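Haleditz opens repair counter for small household electricals

Haleditz, the household goods retailer, will open a repair counter at its Nzioka shop in January. Customers will be able to bring in lamps, radios, kettles, toasters and other small electrical items and have them looked at by a trained repairer.

The counter follows a trial at the same shop last year. Customers handed in 315 items over the course of the trial, and lamps and radios were the most common. Most of the faults were minor: worn switches, loose connections and damaged flex near the plug.

"People were coming in to buy a new lamp when the old one needed a new switch," said Aurelio Palacios, head of repairs at Haleditz. "We sold them the lamp, and the old one went in the bin. We would like to offer the switch first."

The counter will be open from 10am until 4pm whenever the shop is trading. Simple jobs will be done while the customer waits, and this should take roughly 30 minutes. Anything longer will be booked in and the customer will get a text message when it is ready to collect.

Parts will come from Plerkiveo, which already supplies spares for the Haleditz lighting range. The counter will keep more than 1000 parts in stock, including fuses, plugs, bulb holders, switches and wire in the usual colours.

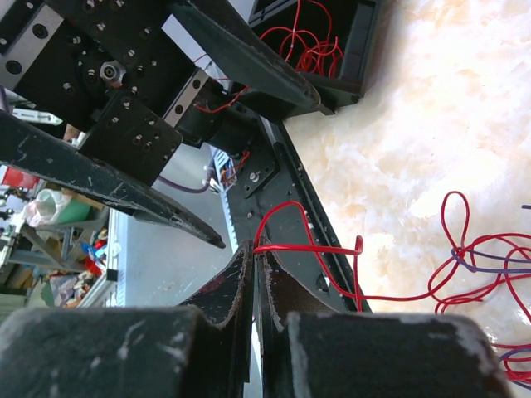
What it will cost

Looking at an item and giving a price is free. If the customer decides not to go ahead, the item is handed back with a written note of the fault. Labour is charged at a fixed rate for each type of item, and the rates will be displayed at the counter. Parts are charged on top at the shelf price.

Items do not need to have been bought from Haleditz, and no receipt is required. Every repaired item will be safety tested before it is returned. Microwave ovens, televisions and anything that runs on gas cannot be accepted.

Evening classes

Haleditz will also run a short evening class at the shop, called Treko. It has 4 sessions and covers changing a plug, choosing the right fuse, rewiring a table lamp and telling when an item is no longer safe to use. Tools are provided, and learners may bring a lamp of their own for the third session.

"A lot of our customers were never shown how to change a plug," said Palacios. "They can learn it in one evening."

Places can be booked at the shop till or by phone. Learners must be 16 or over.

Haleditz will decide later in the year whether to open repair counters at its other shops.

Press enquiries should be sent to the Haleditz press office.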